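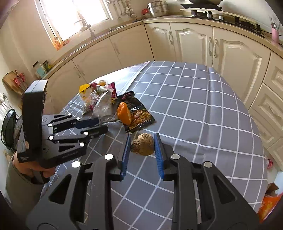 What happens to table clearing staff when part of the job is automated?

Most of them stay on the same shift but spend less of it picking things up and more of it sorting, checking and teaching the equipment.

Table clearing automation is the use of mechanical grippers, and the software that guides them, to remove leftovers, peel, wrappers and other small waste from tables in shared kitchens, canteens and break rooms. It is usually brought in one task at a time. The wider job, known in many workplaces as kitchen portering, also takes in dishwashing, floor care and restocking, and these have mostly stayed manual.

Background

Dishwashers and conveyor tray returns took over much of the heavy work in large canteens long ago. Clearing the table itself was left to people. Food waste has no fixed shape. A wrapper folds when it is touched, peel bends, and a nut or a shell can roll away from a closing jaw. Machines built for boxes and bottles did poorly with such items.

Later systems learn from recorded human work. A worker clears a table with hand-held grippers that have the same kind of jaws as the machine, and the recordings are used to train it. Soft or ribbed pads at the tips are common, as they hold small uneven objects with less force.

Use at Skerley

Skerley, a catering contractor, began a trial in January at 3 staff kitchens run for its client Molefe. The grippers came from Prarnano and the scheduling software from Rerkumer. Of the 36 kitchen porters at the sites, 19 took part in recording sessions. The sessions were paid at the normal shift rate and counted as working time. A notice to staff dated 16th February set out the rules for the second stage, including a limit of seven short sessions per person in a week.

Changes in the work

Porters in the trial reported less bending and reaching across tables. Some also reported sore thumbs and wrists, mainly from squeezing the gripper handles, and the sessions were shortened as a result. Work with the tool is slower than work by hand — a porter can sweep up a handful of wrappers in one motion, while a gripper takes them one or two at a time.

New duties appeared as well. Someone has to decide what counts as waste and what a diner may come back for. Someone has to wipe the pads, clear jams and empty the sorting bins. At Skerley these duties were first shared out informally, then added to the written job description under the title of table lead.

Pay and concerns

The title carries a small hourly supplement. Porters who did not want to record sessions kept their old duties and pay. The main concern raised at staff meetings was hours: several asked whether evening shifts would be cut once the machines could work alone. Skerley agreed to keep evening staffing unchanged until the end of the trial — it made no commitment beyond that.

A second concern was the recordings themselves. Hands, sleeves and voices can identify a worker. Under the site rules sound is switched off, and a porter may ask for a session to be deleted.

See also

Commercial dishwashing
Food waste sorting
Repetitive strain injury
Teleoperation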